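Erkdale Clothing Room
Progress report to the Seler Fund
April 15, 2019

Dear members of the Fund,

With this report I would like to inform you how the work in the clothing room is going and how your grant was used until now. The main subject is the hangers and the racks, because this is the part of the plan which you supported. At the end I also write what is still open and what we ask from you.
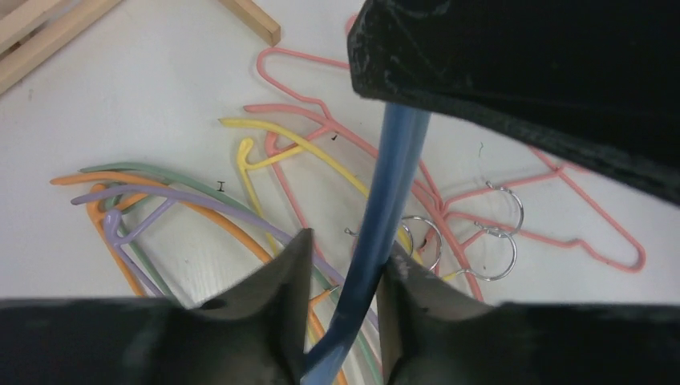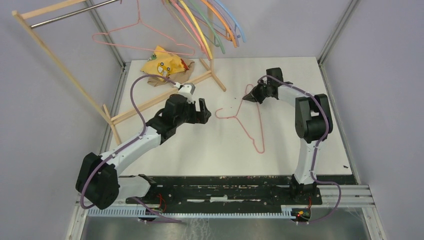 Colored hangers on the white sorting table.

1. Hangers

When we made the application, the clothing room had a big mix of hangers which came together with donated clothes. Many were bare metal and left rust marks on the shoulders of light shirts. Others were broad plastic ones from shops, and they took too much place on the bar. We wrote in the application that we want to change to one thin type, in several colors, and this is now done for the adult section. The order was for 475 pieces and came from MacPherson in two deliveries. The first delivery was complete. In the second, 39 pieces had a hook which was bent too much to use, and the supplier has replaced them without cost.

The colors have no meaning for the visitors, but for us they are useful. Each color is given to one size group, so a person who brings back a shirt to the rack can see quickly where it belongs. In the beginning we wanted to use printed size rings on the bar. We gave up this idea after a short trial, as the rings were sliding together and the visitors did not look at them.

A weak point must be mentioned. The thin hangers are good for shirts, blouses and light dresses. For winter coats they are not strong enough, and after some weeks under a heavy coat the long bottom bar starts to bend. Coats were therefore moved back to the old broad hangers, and we keep enough of those for one season.

2. Wooden racks

The light wooden rack is the model we decided for after comparing three offers. It was not the cheapest. We chose it for the reason that it can be put together without tools and carried by one person to the storeroom when the hall is needed for other activities. The bars are not varnished. A little sanding was necessary at the ends, where sleeves of knitted clothes were catching.

Two racks are in daily use. The third one from the budget is not bought yet, and the money for it is still in the account.

3. Sorting table

All hangers which come back from the racks go first over the white table. They arrive in a tangle, with hooks caught in each other, and it takes patience to separate them. On the table they are spread out, checked for bends, and put in groups by color before they return to the rack. The white surface was a good choice, as every color is easy to see on it and also small stains on clothes are found earlier than before.

The working instruction for this step was rewritten in simple words and is now one page. It says that hooks must always point in the same direction, that a bent hanger goes in the repair box, and that no hanger is left empty between two clothes. This last rule is still forgotten often.

4. Records

We started to keep the stock list in Zotport in place of the paper book. The change went slower than it was planned. The list of hangers and racks is complete, but the list of clothes is complete only for the adult section. Children's clothes are still written in the book, and I do not want to give you numbers from it before they are checked.

5. What is delayed

The children's section should have been ready by now. The small hangers which we tested were too wide for baby clothes, and we are waiting for samples of another size. We expect to finish this section in June.

Also the sign for the entrance is not made. The text is agreed, only the offer from the printer is missing.

6. Request

We ask for your permission to use the money of the third rack for a lower rack in the children's section, so that children can reach the clothes by themselves. The price is the same and the total of the budget does not change. If you agree, a short written answer is enough for our accounts.

The receipts for both deliveries and for the two racks are attached. Please write to us if some document is missing or not clear.

With kind regards,
The coordinator, Erkdale Clothing Room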